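三月 试用日记 手持夹爪套件第三天

上午九点开机，先把两只手持夹爪的标定重新跑了一遍。昨晚换过固件，说明书要求换完必须重标。
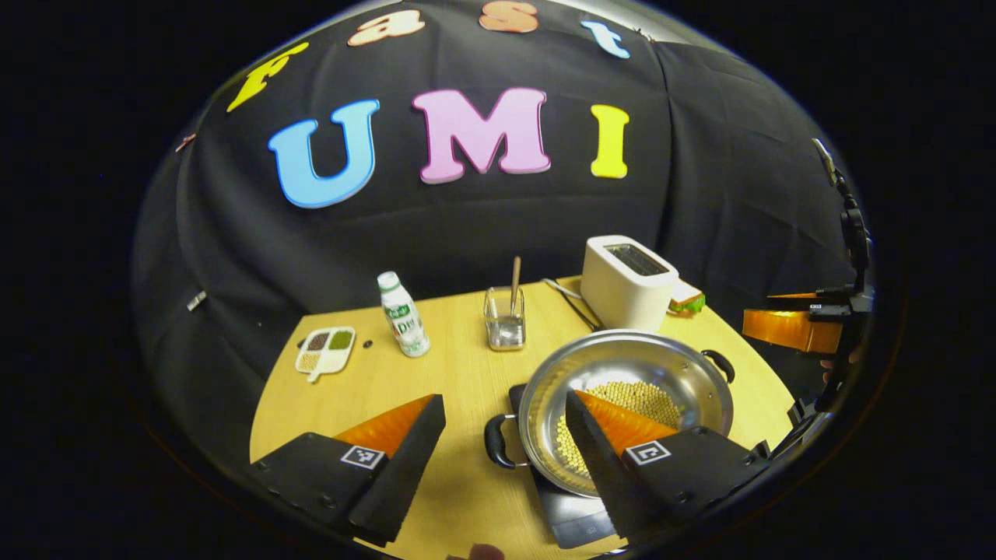
标定用时比昨天短，主要是指上的方形标记这次一遍就认出来了。昨天顶灯直射，标记反光，检测断断续续，开合宽度的曲线上全是毛刺。今天关掉顶灯只留侧灯，曲线干净得多。Zernance的文档里对照明只写了一句“光线充足”，这一句应该改，充足和均匀是两件事。

今天的任务是黄豆。锅放在电磁炉上，全程不通电，只练取放和拨动。橙色指垫偏软，夹锅耳没有问题，夹单粒豆子成功率很差。指垫的三角形轮廓在尖端有一点弹性，压到锅底会向外翻，豆子就从侧面滑走。Itsuki Shimada建议改成先拨到锅壁再夹，试下来好一些，但动作变长，每条数据多出3秒。要不要接受这3秒，取决于后面训练用什么频率，暂时记下。

不锈钢内壁反光是另一个麻烦。位姿跟踪靠近锅口时漂移变大，抬高之后又恢复。怀疑是特征点落到了锅壁的倒影上。下午把背景布往前拉了一点，没有改善，说明问题在锅，不在背景。明天换一口哑光的锅做对照，其余条件不动。

全天录了70条，导出时丢了2条，日志报时间戳不连续。Ernuta的导出工具遇到这种情况直接跳过，不提示，要自己去翻日志才知道。作为收费软件，这一点不合格。已写进给Hideaki Kubo的反馈，附了日志原文。

手感方面：扳机行程偏长，连续录一小时后食指根部发酸。重量分布尚可，手腕负担不大。线缆出口朝向不合理，右手向内转时线会蹭到前臂，先用扎带固定在袖口。

价格问了Pusance的代理，备用指垫一套4,000日元，不单卖左右。按现在的磨损看，指垫属于耗材，这笔钱要算进报价比较表里。Echevarría那家的同类产品指垫可以自己打印，但开合宽度没有标记测量，要另装编码器，两边不能直接比单价。

晚上把豆子倒回袋子，锅擦干。待办：哑光锅对照；导出日志脚本；问清保修是否覆盖扳机弹簧。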